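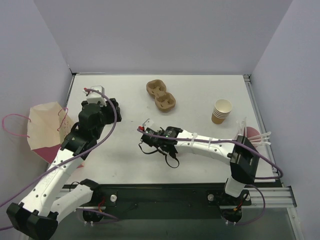
STUFF WE USE

Is a paper cup really made of paper?

By Evangelia Zervas
2025-09-08

Fill a paper bag with lemonade and you will soon have lemonade on your shoes. Fill a paper cup with lemonade and you can walk all the way home with it. Both of them are called "paper." Somebody is leaving something out.

When a word on a package doesn't match what the thing does, it's worth being a little suspicious. So let's be suspicious about cups.

What paper is

Paper is a mat of tiny plant fibers, usually from trees. The fibers are thin and bendy, like very short hairs. To make paper, a factory mixes them with a huge amount of water, spreads the soup over a screen, lets the water drain out and then presses and dries what is left. The fibers cling to each other as they dry.

Now get that paper wet again. Water slips in between the fibers and loosens their grip. The sheet goes soft, then floppy, then it tears if you breathe on it. Paper towels are made to soak up water fast. Writing paper is slower about it, but it gives up in the end too.

A cup made only from ordinary paper would do the same. It might last through a few gulps. It would not last through a hot chocolate.

So what's in the cup?

Plastic, most of the time. The inside of a typical paper cup is covered with a very thin layer of it, often a kind called polyethylene (say "polly-ETH-uh-leen"). It's the same family of plastic used for many grocery bags. The layer is so thin that you can't see it as a separate thing, but run a fingernail over the inside of a clean cup and it often feels smoother than the outside.

Before plastic linings were common, a lot of paper cups were coated with wax. Wax works well with cold drinks. You can probably guess the trouble with hot ones.

Some companies now use a lining made from plants such as corn. You may see the words "made from plants" on these cups and think, great, no plastic. Hold on. One common plant lining is called PLA, and PLA is a plastic. It started out in a cornfield instead of an oil well, and that's a real difference, but "made from plants" and "not plastic" are two separate claims. Check which one the cup is making.

The carrier is another story

If you buy more than one drink, you may get a cup carrier, the bumpy brown or gray tray with holes to stand the cups in. It's made of molded pulp. Pulp is that same soup of fibers, and a lot of it comes from old newspapers and cardboard boxes.
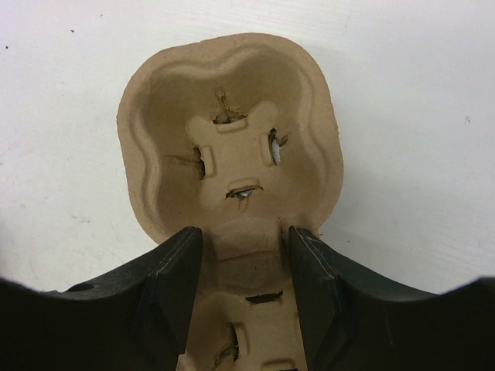

A molded-pulp cup carrier. It has the fuzzy look of an egg carton.

To make one, a metal mold covered in fine mesh is dipped into the soup. Pumps suck water through the mesh, and the fibers get stuck on the outside in the shape of the mold. Then the soggy shape is popped off and dried. There's usually no glossy lining, and nobody irons it flat, so it keeps its rough skin.

All those bumps, ribs and curves do a job. A flat sheet of thin cardboard bends easily. Fold it or curve it and it gets much stiffer. Try this with a sheet of notebook paper laid like a bridge between two books. Flat, it sags under a few coins. Pleated like a fan, it holds a lot more. Don't take my word for it. Get the coins.

A test you can do

You need a used paper cup, a scrap of pulp carrier or egg carton, scissors, and two bowls of cool water. Ask a grown-up before you use the scissors.

Cut a piece from the side of the cup, and tear a piece about the same size from the carrier. Put one in each bowl. Guess what will happen to each and write your guess down first, so you can't cheat later and say you knew it all along.

Look again after an hour, and once more the next day. Rub each piece between your fingers. The carrier scrap should start to come apart into mush. The cup piece may get soft at the cut edges, where water can sneak in from the side. If you're patient, you may be able to peel the paper away and find a thin, see-through skin underneath.

If yours doesn't peel, that doesn't prove there's no lining. Some stick very tightly. Try another kind of cup, or leave it longer.

Can you recycle them?

This is where you hear the most confident answers, and where I trust them least.

Plain molded pulp is easy to turn back into pulp if it's clean and dry, and many towns take it with paper. Cups are harder. The paper in them is good, strong paper, but the lining has to be separated from it, and only some paper mills are set up to do that. Some towns accept cups and some tell you to put them in the trash. The little triangle of arrows can't tell you which town you live in.

"Compostable" needs a second look as well. Many cups with that word on them break down only in a big composting plant, where the pile gets very hot and stays that way. In a backyard heap, the same cup can sit around for a long, long time looking like a cup. Buried in a landfill, it may hardly change.

Questions for the next cup you meet

What does the label say, in its exact words? "Green" and "earth friendly" sound nice, but you can't test them. "Lined with PLA" tells you something.

Does it say how much of the cup is recycled? "Contains recycled material" could mean nearly all of it or a tiny bit.

Who would take it after you finish your drink? Look on your town's website, or ask whoever runs the recycling at your school.

And is the person telling you the answer also selling you the cup?

Words to know

Fiber: a long, thin strand, like the ones plants are built from.
Pulp: plant fibers mixed with water.
Lining: a layer that covers the inside of something.
Compost: rotted food and plant scraps that can be mixed into soil.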